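作業ノート 2月 午後3時すぎ

寝室シーンの遠隔操作デモ、今日の分。ブランケットを整える課題です。昨日のうちに書いておけばよかったことも混ざっていますが、忘れないうちにまとめて残しておきます。長くなりそうなので、お茶でも飲みながら読んでください。

まず環境の話から。シミュレータ側のシーンは「Plenemitz」の寝室を使っています。Yevdokiiaさん(Didenkoさん、いつも通り下の名前で書かせてもらいます)が先週、布の設定を入れ直してくれました。前の設定だと、つまんで持ち上げた瞬間に布がゴムみたいに伸びて、離すとびよんと戻ってしまって、見ている分には楽しいのですが、デモとしてはまったく使いものになりませんでした。新しい設定はずっと素直で、しわがちゃんとしわのまま残ってくれます。本当にありがたいです!

操作はSkurkardの手持ちコントローラ。左手側は今回使わず、右手だけです。ボタンを押している間だけアームがついてくる方式(クラッチ)なので、腕が疲れたらボタンを離して、楽な位置に戻してから続けられます。これに慣れるまで私は少しかかりました。離すときに手首をひねる癖があるらしく、次に押したときに「あれ、向きが違う」となるのです。Yevdokiiaさんに横で見てもらって、離す前にひと呼吸おくようにしたら、だいぶましになりました。

記録の目標はこの課題だけで50本。ここまでに録った軌道はMorozのサーバの「bedroom_blanket」に入れてあります。途中でやめたものも消さずに、末尾に「x」をつけて残しました。失敗の軌道もあとで見返すと案外おもしろくて、どこで迷ったかが手の動きにそのまま出ています。

1本あたりの上限は700ステップにしました。短すぎるかなと心配していたのですが、迷わず動かせば十分に入ります。逆に、700を使い切ってしまうようなときは、たいてい最初につまむ場所がよくなかったときです。そういうのは粘らずに切って、最初からやり直したほうが早いし、データとしてもきれいだと思います。

つまむ場所について。最初は素直に端の角を狙っていました。角は見つけやすいし、持ち上げると布がついてくる感じがはっきりします。ただ、角だけだと真ん中のふくらみが残ってしまって、引けば引くほど別のところにしわが寄る。家で本物のベッドを整えるときもそうですよね。私は毎朝あれに負けています。

そこで午後は、枕元寄りの布の山に指先を下ろして、そこから少しずつ動かすやり方を試しました。真上から、指をまっすぐ立てて下ろすのがこつのようです。斜めに入れると布の上を滑るだけで、いつまでたってもつかめません。まっすぐ下ろして、触れたかなと思ったところでほんの少しだけ深く。深すぎるとマットレスに当たって手首がぶるっと震えるので、そこは加減です。この「ほんの少し」を言葉にするのが難しくて、Yevdokiiaさんと二人で何度も「もうちょい」「いや、そこまで」と言い合っていました。

視点の切り替えも大事でした。ベッドを斜めに見下ろす視点だと、指先と布の間にすきまがあるのかないのか、どうしても見分けにくいのです。下ろす直前に一度横からの視点に変えて、高さを確かめてから戻る。手間ですが、これをやるとやらないとで空振りの数がぜんぜん違う気がします(数えてはいません、体感です)。 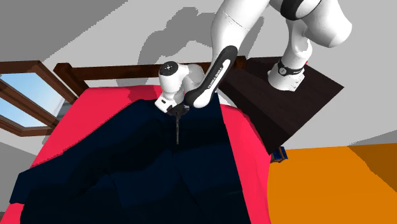

枕元寄りで紺のブランケットに指先を下ろしたところ。このくらいまで寄ると、すきまの判断が難しい。

色のことも少し。ブランケットが濃い紺なので、画面の明るさを下げていると、しわの谷がつぶれて見えなくなります。下のシーツが明るい赤みのピンクなので縁の位置はすぐわかるのですが、布の内側の起伏は本当に見づらい。操作する人は始める前に画面の明るさを上げてください。私は途中まで気づかず、目を細めてがんばっていました。

それから、手首の向き。枕元に近いところで作業すると、肘にあたる関節が窮屈になって、動きが急に重く感じることがあります。無理に押さず、いったん持ち上げて、手首を少し回してから入り直すのがよさそうです。Skenunportの机の上の課題では一度も出なかった症状なので、台の位置とベッドの距離の問題かもしれません。台を動かすとこれまでのデモと条件が変わってしまうので、今日はさわっていません。

再生の確認もしました。録った軌道を同じ初期状態からそのまま流すだけの単純なものですが、軌道92だけ、途中から布の動きが録画とずれます。アームは同じように動いているのに、布だけ違うほうへ寄っていく。ほかの軌道では見ていないので、初期状態の保存がうまくいっていなかったのかなと想像しています。Yevdokiiaさんがログを見てくれるそうです。番号はデモ全体の通し番号なので、ブランケットだけで探すと見つかりません。ご注意を。

次にやること。
・枕元寄りから始めるやり方で、残りのデモを録る
・軌道92の初期状態を確認(Yevdokiiaさん)
・操作画面に指先の高さを数字で出せないか試す
・クラッチを離した時刻も一緒に保存する

最後のは私の希望です。人がどこで手を休めたかがわかると、あとで軌道を区切るときに助かると思うのです。コントローラの充電は済ませて、棚の2段目に戻してあります。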